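Robot Manipulation Lab, Handout 2
Instructor: Cristian Rivadeneyra
May 11, 2022

Today each team begins to record demonstrations with the hand-held gripper. Please read these notes before you come to the table.

The task is the same for all teams. Start with the gripper over the table, approach the object slowly, close the fingers, lift, and put the object back. One recording should last roughly 12 seconds. Hold the gripper with both hands and keep the cables away from the fingers. Do not step on the rails.

Team Cirer works first, then Team Tang. The other students write the log sheet: name of the operator, object, result.
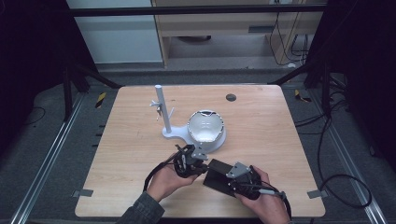 Figure 1. Hand-held gripper in front of the white bowl and the mug stand.

If a recording fails, do not delete it. Mark it with F in the log. We will need the failed ones for the exercise on data cleaning.

Homework: copy your files to the folder Gustov and write one page about the grasps which were difficult for you.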